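**Plirby School Lunch Program: progress report, October 2021**

To: Dennis Oakley, Unden Community Fund
From: Chelsea Dobson, program coordinator

Dennis,

You asked for fewer adjectives this time, so I'll start with the numbers. We are packing 80 lunches a day across 2 schools, Bangera Primary and Dusevel Public. The menu you approved in May had nine lunches on it. Six are still there. The quinoa cups are gone and I'd ask you not to bring them up with the kitchen.

**What the kids are eating**

Cold pasta with peas and corn comes back empty nearly every time. So do the chicken rissoles, which the Dusevel kids have renamed "lunch meatballs" and now request by that name. Cheese and apple sandwiches did well at Bangera and were treated as an insult at Dusevel. I have no theory. We now send Dusevel cheese and pickle, and the letters have stopped.

Vegetables are a matter of shape. Carrot sticks come home. The same carrots cut in coins with the wavy knife get eaten, and I've had two parents ask where we buy our special carrots. (The supermarket.) Cucumber goes in whatever you do to it, provided it's nowhere near the bread.

We tried sushi rolls for a fortnight. They were popular and very cheap, and they took Marg's entire morning, so they now appear once a month and are spoken of with reverence.

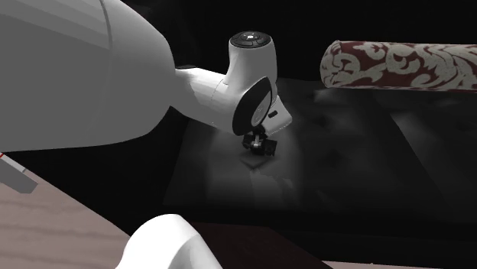 The fruit question is mostly settled. Mandarins in season, apple slices with lemon otherwise, and no more whole pears, which arrive at recess in a condition I'd call chutney. Grapes are halved lengthwise for the preps. That's slow work and it'll stay slow.

**Containers**

We bought 300 lunchboxes with the first instalment: hard plastic, three compartments, clip lid. I argued at the time that this was plenty for 80 lunches a day. You will remember that you argued it was too many. We are both wrong in a way that favours me. Lunchboxes go home in school bags and live there, and the number that makes it back each afternoon depends on the weather, sport and the moral character of Grade 4.

An amnesty at Bangera, with no questions asked and an icy pole for each box returned, got back a good pile, including several that weren't ours. We've kept the nice ones until somebody claims them.

For excursions we've gone over to paper boxes. The first lot went soggy under the tomato, so excursion lunches no longer have tomato. The zoo trip got rissoles in a roll, a mandarin and an oat slice, and the teachers asked if there were spares. There weren't. There will be next time, and I've put it in the budget under "staff morale".

**Money**

We are $847 under on groceries for the period. Before you get excited, most of that is the fortnight Bangera was closed and we weren't packing for it. I'd like to move the underspend to a second chest freezer. The present one is full of rissoles to the point where the lid needs a person on it.
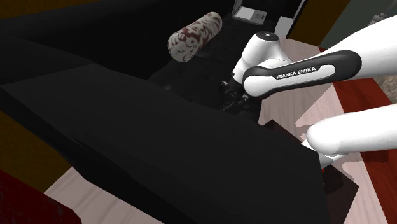
The freezer would let us cook twice a week instead of four times, and buy bread when it's on special. I've had one quote and am waiting on another from a man who answers every email with "will do" and then doesn't.

**Allergies**

No incidents. Egg-free and gluten-free boxes have a green label on the lid and a second one inside, after a lid swap in the first month that we caught at the door. The nut rule holds at both schools. The muesli bar recipe has been rewritten with sunflower seeds and tastes fine, if a bit like effort.

**Next term**

- Warm soup in thermos cups at Dusevel, one day a week, if the office will let us use their power point
- Older kids packing their own from a bench of choices, with one adult guarding the cheese
- Recipe sheets home to families, who keep asking about the oat slice
- A replacement wavy knife

I still owe you the receipts for the labels. They're in the blue folder, and the blue folder is in Marg's car.

Chelsea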